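When the right arm stopped listening

Aranka Erdős keeps the fault log for the shirt folding cell at Hernolance, and the longest entry in it runs to 4 pages. It concerns an event in February that lasted less than a second, damaged one gripper finger and took the team the better part of a month to explain.

The cell has two arms mounted side by side at the front edge of a table. Each has a two-finger gripper. A program called Tostenska plans the motion for both, and a separate controller on each arm carries it out. On the day of the fault the arms were part way through a fold. Both had hold of the hem and were lifting it together. The left arm continued. The right arm stopped dead with its fingers closed.

"The cloth went tight between them," Erdős says. "A shirt doesn't stretch much along the weave. The left arm had a position to reach and it tried to reach it. The force limit should have tripped at once, and it didn't."

The limit was set at 70 newtons. According to the log, the left arm exceeded that figure and carried on until the fabric slipped out of the right gripper, taking the tip of one finger with it. An engineer standing at the side of the table pressed the emergency stop. By then the motion was over.

The first explanation was a loose connector, and the cables were changed. The arms ran for two days without trouble and then the right one stopped again, this time with nothing in its grip. Erdős regards the cable change as the main mistake of the investigation.

"We replaced a part before we had reproduced the fault. After that we didn't know if we had fixed something or just been lucky. I've put that in the log in plain words, so that we don't do it again."

The second stop gave them better data, as logging had been turned up in the meantime. The right controller had missed a run of messages from Tostenska. It was built to hold its position if it heard nothing for 100 milliseconds, and it had done so correctly. What it did not do was tell the other arm. The fault flag went to the operator's screen, where it appeared as a yellow line of text among many others.

"Each arm was safe by itself," she says. "The pair wasn't. Holding still is a sensible thing for one arm to do. If the other one is pulling on the same piece of cloth, it is a clamp."

The missed messages were traced to a file copy that started on the same computer whenever a recording was saved. The force limit was a separate matter. It had been checked against an average taken over too long a window, so a short, sharp pull was smoothed away before it could trip anything. Comis, the contractor that had commissioned the cell, supplied the filter setting. Erdős is careful to say that the figure was in the handover papers and that her own team had signed them.

The changes are modest. File copying has been moved to another machine. The force check now reads the raw value as well as the average. A hardware line joins the two controllers, and a hold on one brings both to a stop and opens both grippers.
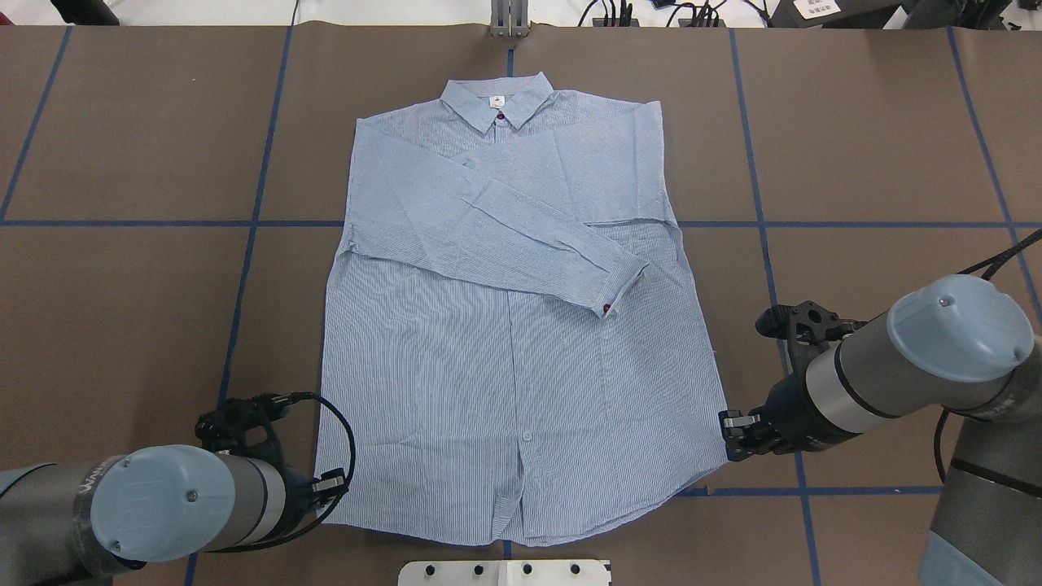
"Opening the grippers was the part we argued over," Erdős says. "If you are carrying something heavy you would never do it. You'd drop it on someone's foot. With a shirt, the worst result is a shirt on the table in a heap, and you start again."

She does not consider the matter fully closed. A colleague, Qaisi, has since run the line with messages blocked on purpose at different points in the fold, and in about one trial in fifty the left gripper opens noticeably later than the right. The delay is short enough that no force limit has been reached. The cause is not known, and the cell is not allowed to run unattended until it is.

Speed has also been reduced for any step in which both arms grip the same garment. Operators have complained that this makes the work slow. Erdős has declined to change it back.

"They can have the speed when I have the reason for the delay," she says. The entry is still marked open.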